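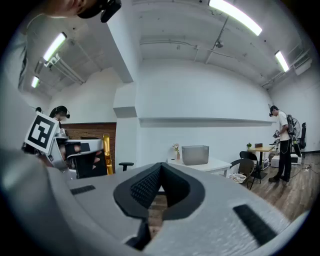 Karim Ouazzani wanted the leak rate restated in liters per day, because the board of the water district would not read a number given any other way. Nawal Belkadi converted it on the back of the inspection form. The result was 2920. She wrote it again on the front, in ink, and initialed it.

"Per day," Karim said. "Continuous?"

"Continuous over the period of record."

The period of record was 3 weeks. The Radwan reservoir had been read by float gauge at the same hour each morning, with the inlet valve shut and the outlet valve shut, and each morning the level had been lower than the morning before. Evaporation did not account for it. The reservoir was covered. The cover had been inspected and found sound, apart from one vent screen, which was replaced under a separate work order.

Nawal had been assigned to the district for the season. Her instructions were to locate the loss, classify it, and recommend either repair or tolerance. Tolerance was a category. A structure of that age was permitted a certain loss, and the permitted loss was set out in a table at the back of the manual, by volume and by type of lining. Radwan exceeded its line in the table by a small margin.

She began with the outlet valve, a Semitz gate valve with a bronze seat. She closed it, opened the drain cock on the downstream side, and put a graduated can under it. The can stayed dry for an hour. She signed for the valve and went on to the overflow pipe, which was also dry, and then to the underdrain, which was not.

The underdrain discharged into a concrete box beside the access road. Water entered the box from a clay pipe and left it over a notched plate, and the depth over the plate gave the flow. Nawal read the plate at morning and evening. The flow in the underdrain matched the loss in the reservoir to within the error of the gauge. This was satisfactory. It meant that the water was passing through the floor of the structure and arriving where the designers had meant such water to arrive.

On the second evening she found a tin cup hanging from a nail on the side of the box.

It was not listed in the inventory. She noted it under Miscellaneous and left it on the nail. Past the road the ground fell away toward a few terraced plots, and along the edge of the nearest one somebody had cut a channel, a hand deep, lined with flat stones set tightly enough that very little was lost between the box and the first row of beans. The stones were worn on their upper faces. She measured the channel at the head and at the foot and wrote down both figures.

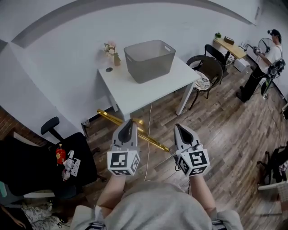 Who held the right to the drain water? The 1950s deed gave it to the district, and the district had never used it.

Nawal had the deed from the records office, where Hala Ezzat had found it filed under roads. The relevant clause was short. It said that all water stored at Radwan, and all water issuing from the works, belonged to the district. It said nothing about beans.

She met the woman who kept the plot on the following morning. Her name was Ghizlane Ghoneim, and she was 80. She was moving a stone in the channel with the blade of a hoe, turning the flow from one row to the next. She did not stop when Nawal came down the bank.

"You're measuring it," Ghizlane said.

"Yes."

"It's less in April."

Nawal asked how much less. Ghizlane held the hoe upright in the channel and put her thumb on the handle, then moved the thumb down. Nawal measured the interval with her pocket rule. Later, at the desk, she worked it through as a change in head and found it consistent with the annual drawdown of the reservoir.

The report was due on February 20, 2020. The form allowed one paragraph for the recommendation. Repair meant draining the structure, stripping the floor and relining it with the Staller compound, and after that the underdrain would run dry — the contractor's guarantee was explicit on the point. Tolerance required the loss to fall within the table.

She went back to the table. The entry for Radwan's lining had a footnote, which permitted a higher figure where the discharge was "collected, observed and put to use." She read the footnote twice and copied it out in full. Under Collected she entered the box. Under Observed she entered the notched plate, and Ghizlane's thumb, given as a supplementary gauge with its own line of calibration.

Under Put To Use she attached a drawing of the channel, to scale, with the rows numbered.

Karim read the report standing up. He asked whether the supplementary gauge could be described differently. Nawal said that it could, with some loss of accuracy. He turned to the last page, looked at the drawing for a while, and asked her for the pen.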